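Ticket: Wi-Fi connects but no internet, lounge and front room
Product: Pratitz router, two mesh satellites
Provider: Tatell fiber
Site: Sandu building, Mirkton
Status: Solved
Opened in March

Problem as reported

Phones and laptops in the lounge join the Wi-Fi with full bars and then sit there with "Connected, no internet." It clears up on its own after a while, sometimes minutes, sometimes most of the afternoon. Devices that were already online keep working. The wired desktop at the front desk has never had the problem.

It started after we moved the main router from the closet to the shelf behind the desk. We assumed the move caused it and spent a lot of time on placement.

Tried so far
- Restarted router and both satellites. Works for a day, then comes back.
- Moved the lounge satellite from the floor outlet to the wall outlet behind the seating. No change.
- Changed the 5 GHz channel by hand. No change.
- Turned off band steering. No change, turned it back on.
- New Ethernet cable between the fiber box and the router. No change.
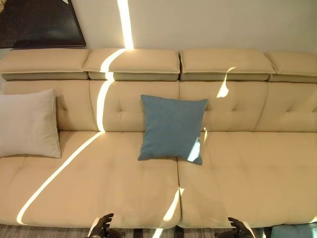
Does the problem follow one satellite or does it happen on both?
It happens on both, and also when a phone is connected straight to the main router.

That pretty much ruled out the satellites. I left them where they were after that and stopped moving things.

Update 1

Ran a speed test on the wired desktop while a laptop on Wi-Fi was failing. The desktop got close to the full 1,000 Mbps we pay for. The laptop showed an address starting with 169.254, and the router's own address was missing from its network details page. I had only been looking at the signal bars before this. A 169.254 address means the laptop asked for an address, got no answer, and made one up.

Typed in a static address on the laptop, outside the range the router hands out, with the router as gateway. Internet worked right away. Took it back off and the laptop failed again. So radio and fiber are both fine and the trouble is with DHCP.

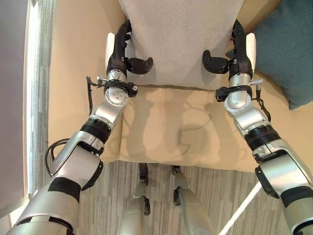
Chair with light gray backrest and beige seat cushion.

Update 2

Exported the router log through the web page. The phone app only shows the last few entries and has no export, so use the web page if you have the same model. The export had 1,208 lines saying "no free lease" -- all of them from the guest network.

Settings I found under LAN, DHCP, Guest:
- Pool size: 128
- Lease time: 7 days
- Reclaim unused: off

Every phone that joins the guest network holds its address for a week, even if its owner was only here for a cup of coffee. Phones that use a random hardware address can take a new lease when that address changes, and the old one still counts. The pool fills up, new devices get nothing, and then a few old leases run out and someone gets lucky. It would explain why the problem seemed to clear by itself.

It also explains why a restart helped for a day. This firmware keeps the lease table in memory and loses it on reboot.

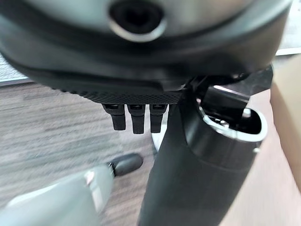 The move to the shelf had nothing to do with it, as far as I can tell. What changed at the same time was the firmware. The router updated itself when it was plugged back in, and the release notes have a line saying the default guest lease goes from 12 hours to 7 days. I had not read the release notes. Our own network was never short of addresses, but most of the staff phones turned out to be on guest too -- the password is shorter.

Update 3

Changes made at 6:40 in the morning, before anyone was in:
1. Guest lease time set to 3 hours.
2. Reclaim unused set to on.
3. Guest pool widened to the largest size the page allows.
4. Staff phones moved to the main network, guest network removed from each one.
5. Automatic firmware updates set to "notify only."

Saved, rebooted once to clear the table, and waited. The lease page was short at opening and grew through the morning. By mid-afternoon entries were dropping off as they expired. No "no free lease" lines in the log.

Sent the log and the settings to Tatell as well, as they had an open case on the fiber side and I wanted it closed properly.
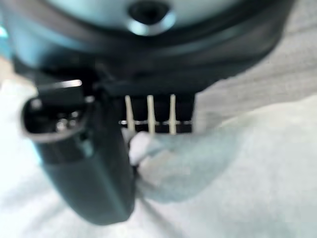 Tatell support wrote back that the line had tested clean each time and that they would close the case at their end. They also asked that the fiber box not be power cycled along with the router in the future, as every power cycle shows up for them as an outage. If the address problem returns, they said, check for a second device giving out addresses before calling, and look first at any satellite that has been reset to factory settings.

Checked that too. Both satellites are in bridge mode and neither has a DHCP page.

Left the ticket open for two weeks with no new reports. The old closet cable is still in the wall and labeled, in case the router goes back there. Closing.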